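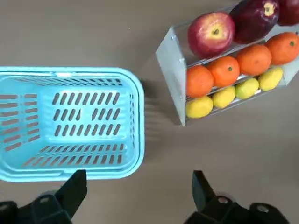 Basket and tiered fruit rack, seen from the wrist camera with the fingers open.

Drarow Bench Sorting Kit
Item 1139

The Drarow Bench Sorting Kit is intended for members of shared workshops and for home builders who wish to assemble a pick-and-place station on an ordinary table. It is supplied by Jornetix and may be used with any arm that accepts the Drarow adapter plate.

The kit includes:
Two-finger gripper, black, with linkages and screws
Wrist camera bracket
Adapter plate and 26 fasteners
Printed assembly guide, second edition

The arm, camera, table, basket and practice items are not included.

Assembly
Builders should allow around 5 hours for a first assembly. The adapter plate must be fitted before the camera bracket. Finger screws are to be tightened by hand, then checked again after the first session. Cables should be given enough slack for the full reach of the arm and secured clear of the elbow.

Practice layout
The guide begins with a simple exercise in which fruit is moved between a rack and a basket. Apples, oranges and lemons are suitable because they differ in size and in the grip they require. The basket should be placed within easy reach of the arm, and its position marked on the table if the exercise is to be repeated.

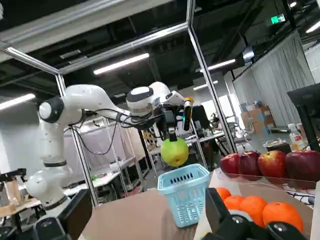

Grip force is set separately for each type of fruit. The starting values on page 29 of the guide are deliberately low and should be raised in small steps. Persons working near the station must remain outside the reach of the arm while it is powered.

Support
Questions about fit or replacement parts may be directed to Perihan Gökçe, Workshop Products, Jornetix. Please quote the item number. Replacement fingers are sold in pairs only.

Page revised March 26, 2019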